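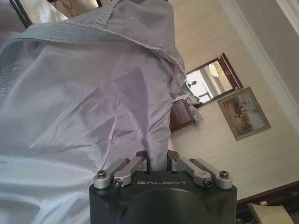 I've spent the last two months working on how a gripper should take hold of cloth by the edge, and I now have enough results to write something down. Most of this is a single change to how we label the data, and what that change did.

The job is simple to say. A piece of fabric is hanging in loose folds, and the gripper has to pinch one layer of it at a hem. One layer matters. If the fingers close on a fold, the next step (spreading the cloth out) goes wrong nearly every time, and it goes wrong late, when you have already used up half a minute.

Our old policy was trained on 1,630 grasps collected in the flat at Drorkthorpe and the test room at Ilville. Each grasp had one label, good or bad, given after the fingers closed. The policy learned to get to the cloth perfectly well. What it didn't learn was where along the cloth to go. It liked thick bunched places, I think because those are easy to catch hold of, and a firm hold on four layers had been marked good as often as a firm hold on one.

So I went back and relabelled. For every grasp I took the wrist view from just before closing and marked two things: whether a stitched edge could be seen near the fingers, and how many layers lay between them. Where I couldn't tell, I marked it as unknown and left it out. That took the set down to 1,259. It was dull work and I did most of it in October, in the evenings.

Then I trained the same network on the smaller set, with the layer count as a second thing to predict. Nothing else was changed. Same learning rate, same number of steps, same crop of the wrist view.

We ran 400 trials, half with each policy, on fabrics that weren't in the training set. The new one picked up a single layer clearly more often. The gain was biggest on shiny lining material, which had been our worst case. Highlights along the folds look a lot like edges to the old policy, and it would go for them. The new one mostly goes for stitching. On towels there was no difference I'd want to defend.

Some things are still poor. Frayed hems confuse it. So does a strap or a loose corner hanging near the edge, because it reads the strap as a hem and closes on that. I counted 24 failures of that sort in the new policy's trials, more than any other kind. Pale cloth in front of a pale wall is also weaker than I would like, though I haven't tested it properly.

I also tried a version trained on all the grasps, with the unknown ones kept in and given a lower weight. It came out slightly worse than leaving them out. I expected the opposite, and I'd want to repeat it with a different seed before believing it.

Next is the Lumanlan set, which has mostly bedding in it. The pieces are larger, so the hem is often out of view when the arm starts moving and the policy will have to look for it first. The labelling notes are in the Sisden folder for anyone on the project who wants to use them. Please read the part on double hems before you start, as I changed my mind halfway through and the early ones had to be done again.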